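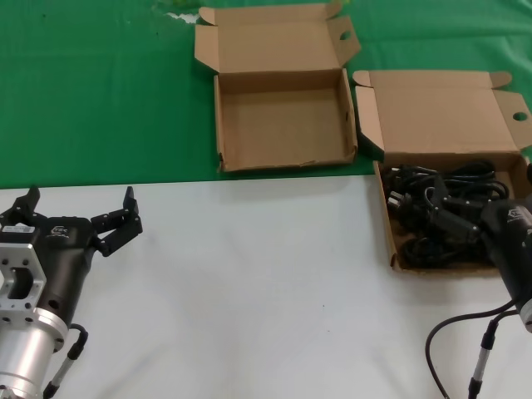
Who may call for the removal of a commissioner in Flerstead?

Any two members of the Assembly may do so, by a letter signed by both and handed to the Clerk before noon on the day of a sitting.

Search this site Enter a word or phrase Go

The Letter

The letter concerning the Commissioner for Crossings was handed to the Clerk of the Assembly at nine minutes to twelve. It was signed by Koen Coppens, the Public Examiner, who sat as a member by right of his office, and beneath his name there was a space for another.

"It wants a second signature," said Mirjam Martens.

"It will have one."

"The rule is noon."

She had been Clerk under four mayors and had applied the rule to all of them. Mr Coppens took the letter back, went out into the corridor and returned as the hour was striking with the name of Kobe Verschueren added in green ink. The Clerk looked at the clock, which was slow, and then at her watch, which was not. She stamped the letter and entered it in the register as received.

The facts were not in dispute. The night ferry between Flerstead and Dorholm had been withdrawn in February on the order of the Commissioner, Rogelio Estrella, who had been advised that the landing stage on the Dorholm side was unsound. The Tam was in flood at the time. There were 141 households at Dorholm, and one road out of it, by way of Tondness, which went under water on the second night. A woman named in the papers only as Mrs P. had been taken ill a little after ten in the evening. The ferry lay at its mooring on the Flerstead side with its crew sent home, and she died before the road was open.

The Mayor, Ans Wuyts, had spoken at the afternoon briefing. She announced that the night service would be restored, that the landing stage would be rebuilt before the next winter, and that a boat would be held ready at all hours whenever the river stood above the second mark. She expressed the regret of the administration. Asked whether the Commissioner retained her confidence, she said that he did, and that she had known few public servants more devoted to their duties. Mr Estrella stood beside her throughout in a dark overcoat. He was not asked to speak, and kept one hand on the back of a chair.

Afterwards the Mayor sent for the Clerk.

"I am told there is a letter."

"There is, Madam Mayor. It will be read at the evening sitting."

"At what time was it received?"

"It is in the register."

"I have read the register. It gives the date. You have always given the hour."

The Clerk agreed that this was so. The Mayor moved some papers from one side of her desk to the other. She was not an unkind woman, and she had appointed Mr Estrella against the advice of people whose advice she disliked.

"If it came after noon it cannot be read tonight," she said. "It would fall to the next sitting, and by then the works will have begun. Members will have something to look at besides a funeral."

"Yes, Madam Mayor."

"I would not ask you to write down anything that was untrue."

"No," said the Clerk. "I understand that you would not."
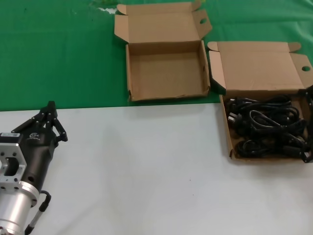

Black gripper, white table top.

She went down to the register room by the back stairs. The register for the year lay open where she had left it, and the line she had written that morning was a little less straight than the lines before it. She took up her pen and for a time did nothing with it.

Mr Estrella was sitting on the bench by the window. He had evidently been there for a while. He had taken off the overcoat and folded it on his knees.

"Members of the public are not admitted to this room," said the Clerk. "Nor are commissioners."

"I beg your pardon. The door was not locked."

"It is never locked. People generally know."

He made no move to go. Rain had started on the glass. From that window one could see the river between two warehouses, and the top of the ferry's funnel.

"I had the engineer's report on my desk for a week before I signed the order," he said. "I read it several times. It said the stage might go with passengers upon it. It did not say might not. Nobody wrote to me about the road. I have asked myself whether I ought to have known about the road, and I believe that I ought."

"You may say so to the Assembly, Commissioner, if the letter is read."

"Is there some doubt of it?"

The Clerk considered the question. It was a proper one, and she was accustomed to giving proper answers.

"It was first handed to me at nine minutes before noon, with one signature," she said. "It was handed to me again with two, as the hall clock struck. The hall clock loses. By my watch it was three minutes past."

"Then it was late."

"It was late."

"And you stamped it."

"I did. My sister lives at Dorholm."

She had not mentioned this to anyone in the building. Mr Estrella looked down at the overcoat and smoothed one of its sleeves.

"Is she well?" he asked.

"She is quite well, thank you. She lives on the hill."

They remained so for some minutes. A door closed on the floor above, and somebody laughed on the stairs — Mr Verschueren, by the sound of it, who laughed at most things and had told the porter that he signed chiefly to oblige. Then the Clerk drew the register towards her and wrote in the margin, in the small upright hand that four mayors had complained of, the hour at which the letter was received: three minutes past noon. She initialled it and turned the book so that he could see.

"It cannot be read tonight," she said. "I shall inform the Examiner. I shall also inform the Assembly that I accepted it out of time and why, and members will no doubt have something to say to me."

"May I ask what the rule is where a commissioner wishes to make a statement of his own?"

"In writing, by five o'clock. One signature is sufficient."

"And it is read?"

"It is read first, before the reports."

He asked whether he might trouble her for some paper. She gave him two sheets from the drawer, and her own pen, and moved the lamp to the end of the table where he could have the use of it. It was by then twenty past four. He wrote slowly and struck nothing out. When he had filled the first sheet he asked her how Tondness was spelt in the official papers, with one s or two, and she told him.

The Mayor's bell rang twice while he was writing. The Clerk let it ring. At six minutes to five he signed his name, blotted it, and held the pages out across the table. She read the time aloud from her watch and wrote it down.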